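Living with a dry mouth: Archie Ritchie on what helped and what didn't

August 19, 2024

Archie Ritchie was 78 when his mouth first started to feel, in his words, "like the inside of a hoover bag". He put it down to the central heating. By April he was waking up four or five times a night to drink water, and he had stopped eating toast altogether.

"You don't go to the doctor about being thirsty," he says. "I thought it was old age. My mother lived to 94 and she always had a glass of water by her chair, so I supposed it ran in the family."

The dentist in Dustmont spotted it at a check-up. Two new cavities had appeared along the gum line, in teeth that had given him no trouble for decades. She asked whether he had trouble swallowing dry food, whether his lips stuck to his teeth when he talked and whether he was taking anything new. He said yes to all of it.

Dry mouth, or xerostomia, is common in later life, but age is seldom the whole cause. Many everyday medicines can reduce the flow of saliva, among them some tablets for blood pressure, allergies, depression and an overactive bladder. The effect tends to be stronger when several are taken together. It can also follow radiotherapy to the head or neck, and it is a main symptom of Sjögren's syndrome.

Ritchie was taking a water tablet, a bladder medicine and an antihistamine he bought himself for hay fever. "I never mentioned the hay fever one to anybody. It comes from the supermarket. I didn't think it counted." 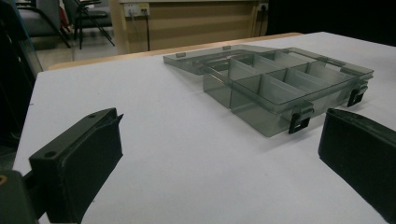

His GP in Cornach went through the full list with him, including the things he bought over the counter. The antihistamine was swapped for a nasal spray, and the bladder medicine was changed for a different type. He was told not to stop anything on his own.

"She was quite firm about that. I'd have gone home and binned the lot."

It took a few weeks before he noticed any difference. In the meantime he tried most of what the chemist had to offer. A saliva spray worked for a short while and then wore off. A gel rubbed on the gums at bedtime lasted longer, and he still uses it. Lozenges were a mixed success.

"The first ones I bought were full of sugar. I was sucking them all day long, and the dentist was not pleased when I told her. Sugar-free gum is all right but it gets under my plate."

She also prescribed a toothpaste with a higher level of fluoride. He brushes last thing at night, spits it out and doesn't rinse.

Meals needed more thought. His wife, Pai, does most of the cooking and began adding gravy or sauce to nearly everything. Crackers went, and so did anything very salty or spicy. He gave up his evening whisky for a while and now has one at weekends. An alcohol-based mouthwash that he had used for years was thrown out as well, as it stung and left his mouth drier than before.

"Porridge, soup, stewed fruit, fish pie. I can't complain about that. What I missed was a decent oatcake. I can manage one now if there's enough butter on it."

Nights were the hardest part. He keeps water beside the bed and takes small sips when he wakes, and he has put a humidifier in the room. Pai says he snores less, though he disputes that he ever snored.

He still has dry spells, mostly in the afternoon and whenever he has been talking for a long time. He had to stop twice for water during our conversation. His dentist now sees him more often than she used to, and at the last visit there was no new decay.

Asked what he would say to someone with the same trouble, he thinks about it for a minute.

"Write down everything you take, even the daft things, and bring it with you. And don't wait as long as I did. I lost half a year of toast."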